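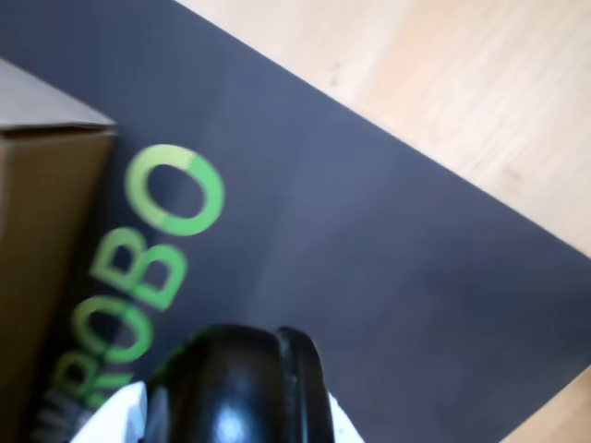 Lendcombe District Library - Library Systems and Technical Support

Ticket: Duplicate and late hold notices, Skultley branch
Status: Closed
Priority: Raised from normal to high on second report
Reported by: Sayaka Fujimoto, Circulation, Skultley branch
Assigned to: Afshin Ghasemi
Also involved: Takumi Ogura (mail and network), Vilhjálmur Hafstein (catalog vendor liaison)

Summary of the problem as reported

Patrons with items waiting at the Skultley branch have been receiving two copies of the same pickup notice by email. The first copy arrives at the usual time in the morning. The second arrives in the early afternoon and carries a different pickup deadline, one day later than the first. A smaller number of patrons state that they received no notice in the morning and only the afternoon copy.

Desk staff have been honoring the later deadline in every case. This has meant that items are staying on the hold shelf longer than they should, and the next person in the queue is waiting. The Humbridge branch has not reported the problem. Text message notices appear to be unaffected at both branches.

Steps already taken by branch staff

Circulation checked the patron records of the people who complained. None of them had two email addresses on file, and none had a duplicate library card. Staff also asked two patrons to forward both notices with full headers, and these are attached to the ticket.

Log

9:40 a.m. - Afshin Ghasemi
Ticket received and read. I have confirmed from the forwarded notices that both copies were sent by our own mail server and not by a forwarding rule on the patron's side. The message numbers are different, so the catalog produced two separate notices. I have asked Takumi to pull the outgoing mail log for the same morning.

10:25 a.m. - Takumi Ogura
Mail log pulled. The server accepted 684 hold notices for Skultley between opening and midafternoon. The normal volume for that branch is a little over half of that. I see no retries and no bounced messages that would explain the difference. Delivery is working as designed. The server is sending what it is given.

11:10 a.m. - Afshin Ghasemi
The scheduled jobs in the catalog were reviewed. There is one notice job for Humbridge and one for Skultley, and both run once each morning. I do not see a second job under the library's own account. I have asked the vendor liaison whether there are any jobs held under the vendor's account that we cannot view from our side.

Please note for branch staff: do not cancel and replace holds in order to clear a duplicate notice. Replacing the hold moves the patron to the end of the queue. If this has already been done for anyone, send me the card number and I will restore the original place.

1:50 p.m. - Sayaka Fujimoto
A second round of duplicates has gone out this afternoon. Four calls so far. One patron drove in for a title that had been picked up by her husband in the morning, as the afternoon notice listed it as still waiting. We would appreciate having this treated as more than a routine matter.

2:05 p.m. - Afshin Ghasemi
Understood. Priority raised to high. The afternoon job, wherever it is, seems to be working from a list of holds made before the morning's checkouts, which would account for the notice Sayaka describes.

3:30 p.m. - Vilhjálmur Hafstein
The vendor has confirmed that a job exists under their account. It was created in February, when the pickup period at Skultley was changed from 10 days to 15 and then changed back after the branch objected. A test job was set up to try the new wording and was left in a paused state. The vendor's most recent maintenance restarted all paused jobs, this one included. It reads from a saved copy of the hold list and calculates the deadline from the time of sending, with the date rounded up. That is the source of the extra day.

I have asked for the job to be deleted and not merely paused. The vendor agreed and will confirm in writing.

4:15 p.m. - Afshin Ghasemi
Deletion confirmed. I have also requested a full list of jobs held under the vendor's account, so that we may compare it against our own schedule.

Next day, 8:55 a.m. - Takumi Ogura
Morning notices have gone out. Volume for Skultley is back in the usual range. I will check again after lunch.

2:40 p.m. - Takumi Ogura
No afternoon notices were sent for Skultley. Nothing further from mail.

3:00 p.m. - Afshin Ghasemi
One item remains open. The patrons who reported receiving only the afternoon copy are not explained by the test job. I looked at three of these records. In each of them the email preference had been set to "daily summary," and the morning message had arrived under a different subject line. Two of the three patrons have since found it. The third has asked to be switched to individual notices, and I have made that change.

Instructions to Circulation

Until the end of the current pickup period, please continue to honor the later deadline for any Skultley patron who presents a notice showing it. No fee or block should be applied. Items already pulled from the shelf may be placed back on hold for the same patron if the next person in the queue has not yet been notified. Questions about individual cases should go to Masanobu Fukuda at the Skultley desk, who has authority to make exceptions.

Closing note - Afshin Ghasemi

Ticket closed with the agreement of the reporting branch. The vendor's job list has been received and shows one other paused job, an overdue reminder for Humbridge that was never used. Its removal is being tracked on a separate ticket.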